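About Tosteretti

Hi, I'm Emiliano Esteban, and if you found this page you're probably wondering whether a school that teaches people to make lunch is a real thing. It is! We've been at it for 18 years now, in the old Jadeck building on the canal side of town, and I still get a kick out of unlocking the front door in the morning.

I didn't set out to run a cooking school. I was a line cook for a long time and then I managed a lunch counter called Kinoshita, named after the street it was on, and the counter was tiny, with a flat-top grill the size of a card table. We did sandwiches, soup, and a rice plate, and that was the whole menu. People would lean over while I was working and ask how I got the bread that color, or why my tuna salad didn't go watery by one o'clock. I'd tell them. Some of them came back the next day to argue about it (you know who you are). After a while I was talking more than I was cooking, and my landlord there suggested I should charge for it, so one August I borrowed some folding tables and gave a class after closing.

Two people came. We made grilled cheese and a pot of tomato soup and stayed until almost eleven. One of the two now teaches our bread class, so I count that as a good turnout.

The name Tosteretti doesn't mean anything in Italian, and I apologize to everyone who has called to ask. My daughter made it up when she was little. It was her word for any toast with something on top. We painted it on the window and it stuck.

What we teach

We teach everyday food, and mostly the kind you eat in the middle of the day. If you want to learn to temper chocolate or roll out puff pastry, there are wonderful schools for that and I'm happy to point you to one. Our students are folks who pack lunches for kids, people who just moved out on their own, retirees who got tired of canned soup, and a surprising number of office workers who did the math on what they spend at the deli.

Our main course is called Tultadetti (also my daughter, also no meaning, she was on a roll that year). It runs for three months and meets in the evening at 6:30. We start with bread and what to do with it when it's a day old. Then we go on to eggs, beans, soups, and salads that hold up in a container, and after that we spend a good long while on sandwiches, which I think are badly underrated as a thing to be good at. Anybody can put ham between two slices. Making one at seven in the morning that's still nice at noon takes some thinking! Where does the lettuce go, how much dressing can the bread take, do you toast it or not, do the pickles ride along in their own little bag.

We talk about cheese a lot. I'm a defender of the plain yellow slice, and I'll say so in front of anyone. It melts evenly, it covers the bread corner to corner, and it doesn't break into oil and rubber the way some fancier cheeses do when you rush them. For a grilled cheese I like one plain slice for the melt and a bit of something sharp grated over it for flavor. Low heat, a lid for the first couple of minutes, and mayonnaise on the outside of the bread if you're willing to try it. Butter if you're not. We've had some heated evenings over that. 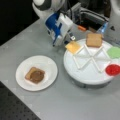 One square slice, the foundation of a good melt.

How the classes go

You'll cook every time you come. I don't like demonstrations that go on and on while everyone stands around hungry, so I keep the talking short (my staff is laughing as they read this) and get you to a cutting board as fast as I can. You work in pairs, you eat what you made, and you take the leftovers home. Please bring a container with a lid that fits. We keep a shelf of lost lids and I'd love for it to stop growing.

Aprons and knives are here for you. If you have your own knife and you're attached to it, bring it along and we'll show you how to sharpen it. Wear shoes that cover your toes. Tell us about allergies when you sign up and again when you walk in, since I'd much prefer to hear it twice. We can work around most things, and the bean and soup classes are easy to do without meat or dairy.

We don't give grades. There's a certificate at the end if you want one for the fridge, and for the last class everybody brings a lunch they came up with themselves and we trade. I once got a cold sesame noodle box from that trade that I still think about. I've also gotten a peanut butter and onion sandwich, and I ate the whole thing, and it was fine.

Who's here

There are three of us teaching full time, plus a few former students who help out when a class fills up. I take the sandwich and soup weeks. Bread and beans belong to the other two, who are both more patient than I am and have asked me to keep their life stories off the website.

Coming by

You're welcome to visit before you sign up. The door's open from ten in the morning, and there's usually soup on by eleven thirty. Parking behind the building is free but the turn is tight, so go slow around the blue gate. If the door is locked, knock hard, because we've probably got the fan on.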